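Hand over hand: gloves vs. leader arms for a two-handed task

Forum > Teleoperation and demos > General

tonen_refugee
Posted August 1, 2025

Starting a new thread so the old one can go back to arguing about batteries.

We're doing a small parts job with two arms and two five-finger hands, driven by a person in gloves with a headset on. White plastic block about the size of your fist with a hole in the top, little black printed flange with two mounting holes. The robot is supposed to learn to pick up the block with both hands, move it over, set it down, then pick up the flange with the left. A child could do this. I've been doing it since July and I'm no longer sure I could.

My problem is the handover between "both hands on the block" and "left hand on the flange". When I drive it, I relax my right hand once the block is down, the way a person does. The right hand on the robot then drifts. The learned policy has picked up the drift faithfully and added some of its own. It will put the block down nicely and then sort of wave at it.

Options as I see them:

1. Keep the gloves and be more disciplined.
2. Build leader arms, Grercombe style, so there's something physical to park.
3. Put the robot in gravity comp and push it around by hand.

Pui-shan Chung, who has the desk next to mine, votes for 3 on the grounds that she'd like to see me try it.

-----

HLCheung
Don't do 3 with five-finger hands. Arms, sure, shove them around all day. But you have two hands and the robot has two hands, and each of its hands needs all of yours to pose the fingers. You'll run out of people.

-----

flange_whisperer
We did it with two people, one per side. The trajectories looked like a couple moving a sofa. Would not recommend, though the arguing was very natural.

-----

tsang_tf
I'll be the boring one and say option 1. How many episodes do you have, and how many of them have the drift?

-----

tonen_refugee
411 kept. I've been through 60 of them so far and the drift is in every one where I was the operator. Ching-wen Fu did a batch too and hers are better, which she has mentioned.

-----

tsang_tf
Then you have an operator problem and you're proposing to fix it with a lathe.

-----

HLCheung
Disagree with Tien-fu here. If the rig makes a normal person's hand drift, that's the rig. Gloves give you nothing to rest on. I drove with gloves for a year and by the afternoon every demo had my shoulder in it. Leader arms with a cradle at the park pose fixed it in a week.

-----

tsang_tf
Leader arms fixed your arms. What did you do for fingers?

-----

HLCheung
Gloves.

-----

tsang_tf
Thank you.

-----

HLCheung
Gloves ON leader arms. It's a different thing. The wrist is held by the hardware and the fingers are read by the glove, so when you stop moving, the wrist stops moving. You may keep your thank you.

-----

lu_bench_2
What does the flange grasp look like? We had something similar on a Lu bench with a thin part lying flat, and our trouble was the thumb. The operator's thumb goes under the part because a human thumb is soft and can sneak in there. Robot thumb arrives at the table and has a disagreement with it.

-----

tonen_refugee
Thumb stays nearly parallel to the table, fingers come over the top, and I try to pinch across the raised bit in the middle. Works maybe when it feels like it. If I go for the flat ends I get exactly the disagreement you describe.

-----

lu_bench_2
Across the middle is right. Have you tried slowing down the last stretch only? We put a foot pedal on ours. Hold it and your motion gets scaled down, let go and it's back to normal. Took the Dollberg people a day to wire up and I've forgiven them a lot for it.

-----

PSTsao
Jumping in as somebody who has to train on other people's demos. Please be careful with the pedal. If half your episodes slow down before the pinch and half don't, the policy learns to dither. Pick one and make everybody do it. I would rather have 60 dull episodes by one patient person than 2,000 by a whole lab with opinions.

Also, tonen_refugee, could you post some head camera views? From your description I can't tell where the right hand is hanging out during the left hand's turn, and I have a theory.

-----

tonen_refugee
Sure. Head view, all from the same setup.

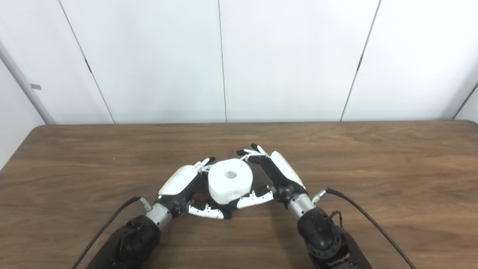
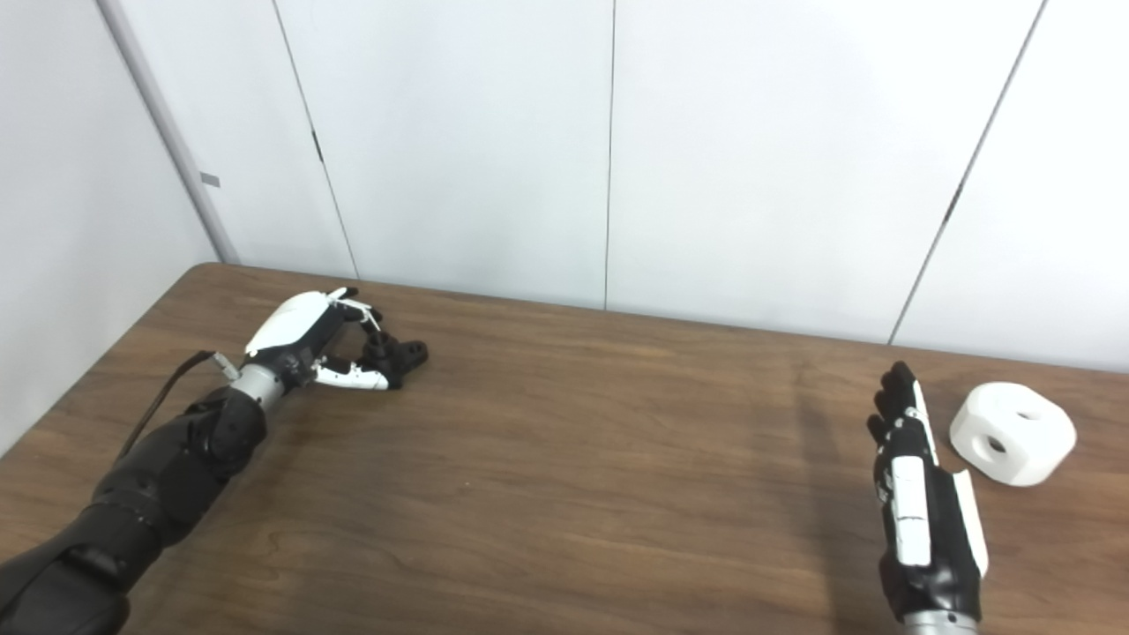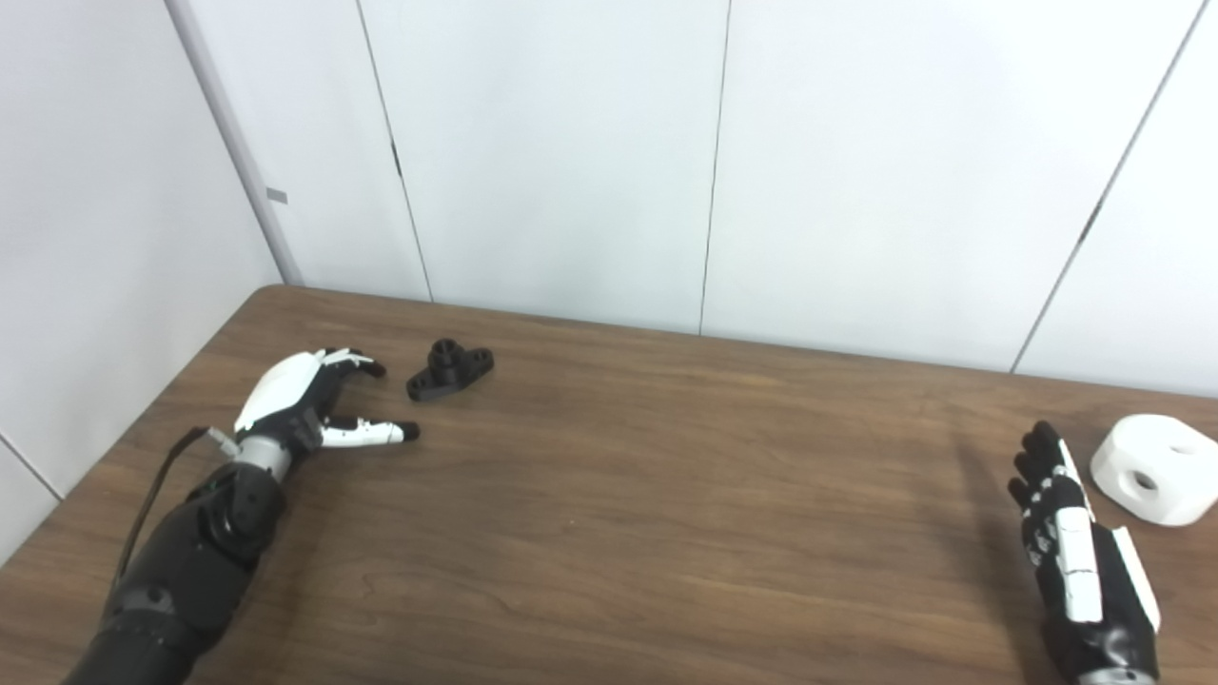
Go on then, what's the theory?

-----

PSTsao
Your idle hand is parked right next to the block, fingers up. To you that's obviously a hand at rest. To the policy it's a hand beside an object it has been rewarded for holding, and the only thing separating "I'm done" from "I'm about to start" is which part of the episode it thinks it's in. If it's only getting one image plus joint angles, it has very little to go on. Hence the waving.

Park the right hand well away from the block, same spot each time. Low and to the side if your arm allows. Don't leave it wherever your shoulder gave up.

-----

tonen_refugee
That is annoyingly plausible. The hand ends up near the block for the simple reason that it just let go of it and I can't be bothered.

-----

tsang_tf
Operator problem.

-----

HLCheung
A CRADLE would put it in the same spot each time. I rest my case, in the cradle.

-----

flange_whisperer
You don't need leader arms for that though. Map a button to "freeze this side", let it run to a fixed park pose on its own, and the operator can scratch their nose. We've done all our one-handed segments that way. Only catch is unfreezing: make the operator match the pose before it takes over again or the arm jumps to wherever your hand wandered off to. Ask me how I know. Ask the monitor stand.

-----

PSTsao
Yes to the freeze button, with one grumble. Record the automatic move to park as part of the episode. People cut it out and then wonder why the policy never learns to get there.

-----

lu_bench_2
Still think the pedal is worth it for the flange. Consistently! Before anybody shouts.

-----

tonen_refugee
OK, plan. Freeze button on each side, fixed park pose out of the way, park move stays in the recording. Pedal for the flange pinch, used in all episodes or none, and I'll try none first because I have no pedal. Ching-wen does the first nine and I copy whatever she does, which was apparently her plan from the beginning.

Two questions left. Do I throw out the 411? And does the block go back to the same start position, or do I let it wander a bit?

-----

PSTsao
Cut them at the point where the block is down and both hands have let go. The two-handed part is probably fine and you can train on that. Bin the rest. And let the block wander, otherwise you've built a very expensive tape recorder.

-----

HLCheung
Let it wander, but start small. If you spread it over the whole table on day one, you'll spend a week finding out which corners your arms don't reach.

-----

tsang_tf
I'd keep all 411 in full. Storage is cheap and you may want examples of what not to do.

-----

tonen_refugee
They're all me, Tien-fu.

-----

tsang_tf
Yes.

-----

tonen_refugee
Cutting them tonight. I'll post again when there's a policy that can put something down and leave it alone. Hok-lam, if you still have the drawings for the wrist cradle, send them over anyway. I'm not building it, I just want to look.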